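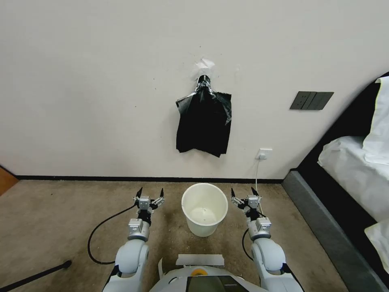 Right, hello everyone, and thank you for coming out on a wet evening. (Wait for the chairs to settle.)

I want to talk about free throws, and mostly about Siham Hourani, who took 451 of them for Kirton last season and would happily have taken more. Those of you who watched the August friendlies will remember the one against Druvo, where she missed her first four and then didn't miss again until the bus home was already running — I was sat next to Majdi Awwad and he'd stopped eating his crisps.

Slow down here. Say the practice number twice: 2443 shots over the summer, all from the line, all written in the blue notebook.

Her routine is two bounces, a breath, and up. Elie Smadi taught her that when she was 12, and she has never changed it, even when I asked her to, which I did more than once and I'm sorry for it now.

Then the Vater game. We lost by a point, and I still think the second foul was generous, but I promised Yara I wouldn't go on about it tonight. (Don't go on about it.)

Pass round the notebook. Ask Nusrat to say a few words about the under-14s if she's arrived, and remind people the Majali fixture is on 16th October, early tip-off, bring a flask.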